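Textiles / Knitted Structures / Handout 7: Rib fabrics, handling and folding
Last updated: Monday, November 20, 2006
Reading time: 8 minutes

7.1 Scope

This handout covers the behavior of rib knits off the machine: relaxation, recovery, and how a cut piece holds or loses a fold. Stitch notation was treated in October and is assumed here. Bring the Laltico swatch set to the session.

7.2 Structure

A rib is formed by alternating face and back wales. In a 1x1 rib every second wale is reversed; in a 2x2 rib the reversal occurs every two wales. Relaxed, the back wales retreat behind the face wales and the fabric narrows. Most of the widthwise extension comes from these hidden wales moving back into the plane, before the loops themselves are strained. Lengthwise extension is much lower.

A balanced rib does not curl at the cut edge, the curling forces of face and back wales being opposed. Plain jersey has no such balance. Wide ribs (5x5 and up) may still roll locally within each group of wales.

7.3 Folding

Two cases should be kept apart. A fold parallel to the wales tends to settle into the groove between two ribs and needs little pressure. A fold across the wales must bend every rib, and the raised wales resist. Bulk at the fold is greater and the layers spring apart when released.

A piece folded on both axes can carry its own weight for a time. Thickness, yarn stiffness and the angle of the second fold all matter.

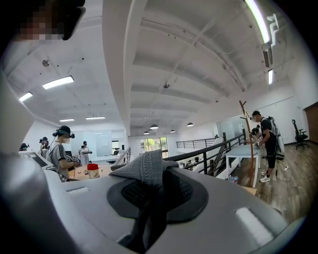
Why should a rib piece be relaxed before it is measured?
The width taken straight after handling includes stretch that has not yet recovered. Lay the piece flat, leave it without tension, and measure only when two successive readings agree.

The gray ribbed piece stands in a folded cone with a thick, textured band running down the middle. For a shape of this kind, record the direction of the ribs relative to the point before opening it out. Once the piece is flat that information is lost.

7.4 Lab procedure

Use swatch 1029 from the Cendari box. Lay it face up – no pinning – and mark a 40 mm gauge length across the wales. Extend by hand to the first firm resistance, release, and read at once. Read again after 8 minutes. Report both values as a percentage of the original length.

Repeat along the wales. Then fold once in each direction under the Szulc plate, remove the plate, and sketch the fold profile from the side. Do not smooth the fabric between readings.

7.5 Reading

Prodidier course pack, section on weft-knit relaxation. The tables on finishing shrinkage can be skipped until handout 8.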